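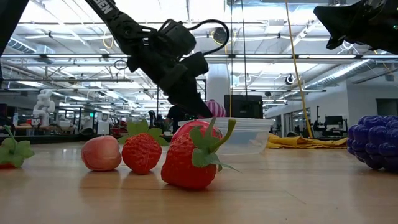 플라스틱 과일이랑 투명 용기 놓고 작업하는 테이블

**로봇팔 두 대 마주 보는 테이블, 안전 규칙 어디까지 정해 두시나요?**

안녕하세요, 눈팅만 하다가 처음 글 씁니다 ㅎㅎ 저희는 검은색 로봇팔 두 대를 테이블 양쪽에 놓고 장난감 과일을 용기에 옮겨 담는 작업을 하고 있어요. 그동안은 "움직일 때 손 넣지 말자" 정도로만 말로 하고 지냈는데, 9월부터 다른 팀도 같이 쓰게 돼서 규칙을 문서로 만들라는 얘기가 나왔습니다. 제가 막내라 당첨됐고요...

ISO 10218이랑 ISO/TS 15066을 찾아보긴 했는데 공장 이야기가 많아서 우리 같은 작은 작업대에 어디까지 적용해야 할지 감이 안 와요. 궁금한 건 이 정도입니다.

- 물건을 다시 깔아 놓을 때마다 팔 전원을 내려야 하는지, 정지 상태면 충분한지
- 바닥 테이프 선을 출입 기준으로 써도 되는지
- 케이블 정리도 안전 규칙에 넣는지

펜스는 없고 테이블 둘레에 검은 프레임만 있어요. 다른 곳은 어떻게 하시는지 편하게 알려 주세요!

작성자: 금귤차 / 2022년 5월 16일

---

**Ratano**

저도 비슷한 거 만들어 봤어요. 순서대로 말씀드리면, 우선 규격 조항을 베끼기 전에 위험성 평가부터 하세요 (ISO 12100 방식이면 됩니다). 작은 팔이라도 그리퍼에 손가락이 끼거나 두 팔 사이에 손이 들어가는 상황은 꼭 적어 두시고요. 팔이 작다고 협동로봇 기준을 자동으로 만족하는 게 아니니까 제조사 매뉴얼에서 정지 기능이 어떻게 되어 있는지 확인하셔야 해요.

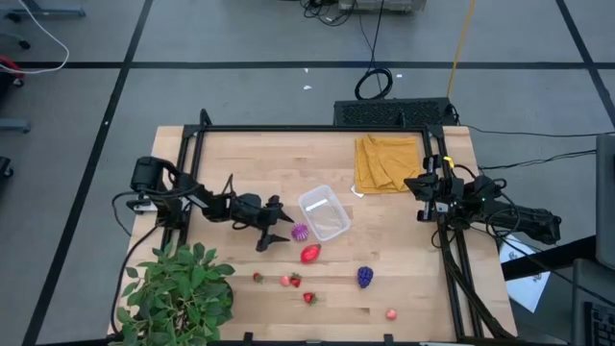 물건 재배치는 저희 기준으로 이렇게 합니다.

1. 두 팔 모두 대기 자세로 보내고 정지시킨다. 한 대만 세우는 건 안 됨.
2. 조작하는 사람이 "정지"라고 말하고, 손 넣는 사람이 똑같이 따라 말한다.
3. 재배치는 한 사람만 한다.
4. 손을 빼고 테이프 선 밖으로 나온 다음에 재시작한다. 재시작은 무조건 사람이 직접 누른다.

그리퍼를 만지거나 케이블을 뺐다 꽂을 때는 소프트웨어 정지로 끝내지 말고 전원을 차단하세요. 다만 전원 내리면 팔이 툭 떨어지는 모델이 있어서 받쳐 주거나 내려놓은 자세에서 끄셔야 합니다. 저 이거 몰랐다가 진짜 식은땀 났어요 ㅠㅠ

테이프 선은 저희도 쓰는데 어디까지나 표시예요. 선만 그어 놓고 보호조치 했다고 쓰면 점검 때 바로 지적당합니다. 비상정지 버튼은 조작자 자리에서 손 닿는 곳에 두시고, 매일 첫 작업 전에 눌러 보세요. 저희 점검표 양식 번호가 333번인데 그 맨 윗줄이 이 항목입니다.

---

**Zuvley**

케이블은 당연히 넣으셔야죠. 팔 관절 옆으로 고리처럼 나온 선은 끝까지 움직여 보고 걸리는 데 없는지 보시고, 바닥에 깔린 선은 사람 다니는 길에서 치우거나 덮개 씌우세요. 저는 발로 한 번 걸어서 작업 다 날린 적 있습니다.

그리고 속도 제한! 새로 온 사람은 무조건 저속으로 시작하게 하세요. 규칙 문서는 짧은 게 좋아요. 저희는 11개 항목이었는데 아무도 안 읽어서 한 장으로 줄여 벽에 붙였습니다.

---

**Kokkinos**

장난감 과일이면 뭐 크게 다칠 일 있나요? 저희는 그냥 조심해서 합니다. 긴 머리 묶고 목걸이 사원증 빼는 것 정도만 지켜요.

> **Ratano:** 잡는 물건이 가벼운 거랑 팔이 내는 힘은 별개예요. 머리랑 사원증 얘기는 좋네요, 그건 저희 문서에도 추가할게요.

> **금귤차:** 다들 감사합니다! 정지 복창이랑 전원 차단 구분부터 초안에 넣었어요. 팔 떨어지는지는 내일 매뉴얼 찾아보고 댓글 남길게요.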